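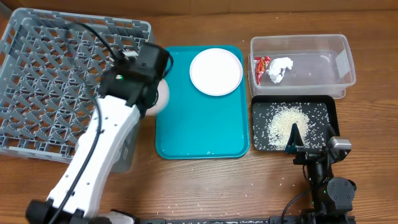 4.2 Splitting the cleanup task between two arms

The table cleanup task turned out to be our favorite test for the role-splitting policy, and we give it more room than the others. Two arms share one base rail. The white arm has a gripper and is in charge of plates, which go from the teal tray to the gray dish rack. The black arm carries the small angled spatula and is in charge of the rice. Neither arm is told when to start or stop. Both read from the same shared plan, which the Akier planner rewrites every time one of the arms reports that a step is done or has failed.

What makes this hard is the rice! A plate is one thing with one edge to grab, and the policy either has it or it doesn't. Rice spreads, and every push with the spatula changes the problem a little. Grains also get out of the black tray and onto the wood in front of the teal tray, so the two arms end up wanting the same patch of table. Our earlier version (Gevex) handled this by locking the whole table for one arm at a time, which was safe and painfully slow. The new version locks only the area an arm expects to pass through during its next 2 seconds of motion, and the lock moves along with the arm.

We trained on 1,000 teleoperated demonstrations collected by Defne Duman and Tarık Türkmen, who took turns on the two leader arms so that the policy wouldn't pick up the habits of a single pair of hands. Each demonstration was labeled by role (carry, sweep, wait), and the labels were checked by a second person. We were happy to see that the wait label mattered as much as the other two. When we dropped it, the sweeping arm kept drifting toward the middle of the table while the other arm still had a plate up.

Figure 4. Close view from the wrist-mounted camera. The policy gets this view along with the wider view of the table.

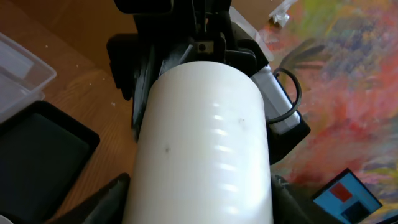
The wrist view is also where the policy gets most of its information about contact. Gülizar Erdem suggested early on that we crop it tightly around the fingers, and we tried that for most of March. It made training faster, but the arm lost track of what lay beside the thing it was handling and clipped the trays on the way out. Going back to the full view fixed nearly all of those clips, with no other change to the network.

We ran 29 test trials with the full view and moving locks. The starting position of the plates and the spread of the rice were changed by hand before each trial. The most common failure, seen in 10 trials, was a late handoff: both arms had finished their steps, but the plan update arrived while one was still backing away, and it paused. In every one of those cases the arm recovered without help, at a cost of roughly two extra seconds. We count these as failures anyway, as our rule is that neither arm may stand idle while there is work within reach. Section 4.3 looks at whether a faster planner removes the pause or only moves it somewhere else.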